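Moving the TV off the dresser

Posted 10/14/26

We finally have the bedroom TV on the wall. It sat on the dresser from April until last week, and every time I opened the top drawer the whole thing rocked.

I looked at two mounts. The Plumley is a flat one that holds the screen close to the wall and tilts a little. The Skiltska has a folding arm. I liked how thin the Plumley looked, but the outlet in that room is on the wrong side of the window, so the screen has to pull out and turn toward the bed. I bought the Skiltska.

Check your wall first. Ours is drywall over wood studs, and my cheap stud finder gave me a different answer on every pass. I borrowed an Ammann from Leandro Rivadeneira down the street and it found the same two edges each time. I still drilled a tiny test hole behind where the plate would go.

The bolts in the bag were too short. The back of our set is recessed around the mounting holes, and you need longer bolts with spacers. The hardware store in Forinby had them loose in a drawer. Take one of the short ones with you so you can match the thread.

Putting the wall plate up took most of an afternoon.

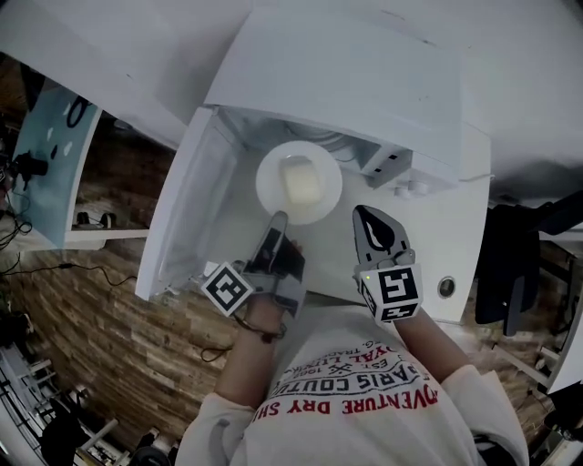 Door open, plate in.

Hanging the screen is a two-person job. Melati Sumampouw came over and held the bottom edge while I hooked the top rail over the arm. Then you tighten two safety screws underneath, and there isn't much room for a screwdriver. A short one helps.

I got the level wrong. The plate was straight, but the arm sags slightly when it is pulled all the way out, so the picture looked crooked from bed. There is an adjustment screw on each side of the head. I set it with the arm extended, where we watch it, and left it alone.

Cables are the part I would redo. I ran the power cord and one HDMI along the arm with the clips that came with it, and left too little slack at the elbow. When the arm folds back the HDMI pulls tight. I have a longer one on order, and I want to paint the cord cover before it goes up.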